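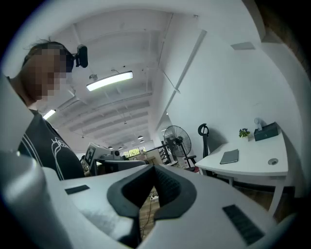
Did they ever find out who took the bell from the church in Praltach?

Two brothers from Zinach took it, and they brought it back themselves on a Monday night.

I was on the desk at the police station when they pulled up (I do nights, I like nights, the vending machine is all mine). Now, this bell weighs 731 pounds. They'd had it in a horse trailer under a blue tarp for 30 days, and the older one came in with his hat in his hands and asked if we had a form for it.

We don't have a form for it! I gave him the one for lost wallets and he filled it in, very neat. Under "value" he put $200, which was what the scrap guy in Wastia had offered them before he saw the saint on the side and shut his gate.

"Why'd you bring it back?" I asked.

"Our mother goes to that church," he said. "She keeps saying how quiet it is."

The younger one wouldn't come in. He sat in the truck with the heater going until I walked out and knocked on the window, and then he asked me if the priest was mad. I told him the priest was asleep, like everybody else, and that he'd better come in and sign too.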